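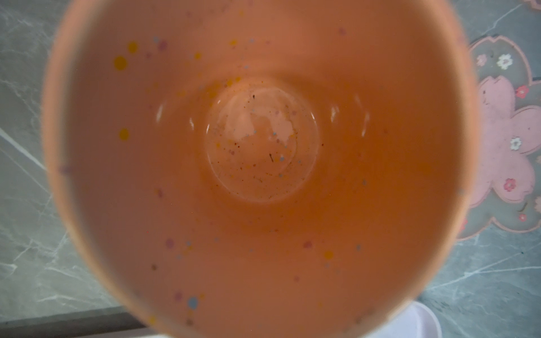

Blandine Pons: You should have swatched before you cast on. A blanket that size will eat your yarn if the gauge is off.

She's right and I'm going to answer it as a thread. I cast on 173 stitches in October without a swatch. Worsted wool, garter stitch, the Vurholm pattern everyone was knitting last winter.

By row 14 it was wider than the couch. I kept going for another evening anyway, then ripped it all out.
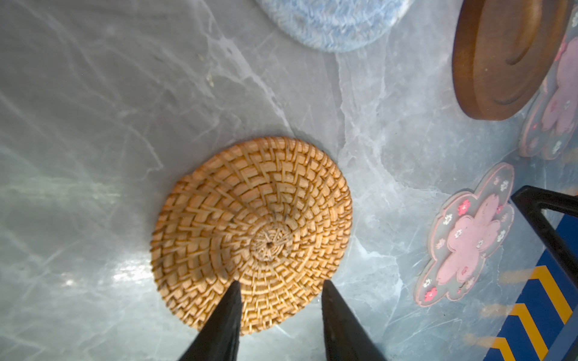 The second time I knit a proper swatch, washed it, and let it dry flat. It grew a lot. The pattern says to go down a needle size if that happens, so I went down two -- I'm a loose knitter.

I also stopped buying yarn one ball at a time. Zerari dye lots don't match well and you'll see the line. Buy it all at once and keep the labels.

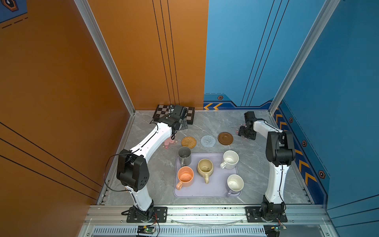

Colors are the part I changed my mind on most. The pattern calls for three shades of cream, and I got bored of that by the second stripe. I'm using orange and blue now, the same pairing as those two walls, with a marled gray between them so it's closer to the tabletop than to a flat gray. Each stripe is 14 rows.

Weaving in ends as I go this time. Eyvindur Toft asked about the border -- it's a plain slipped-stitch edge, no crochet. I'll post the row counts when I'm past the halfway stripe.

Recent posts
Urndale cowl, finished
Fixing a dropped stitch in garter
Washing wool in a bathtub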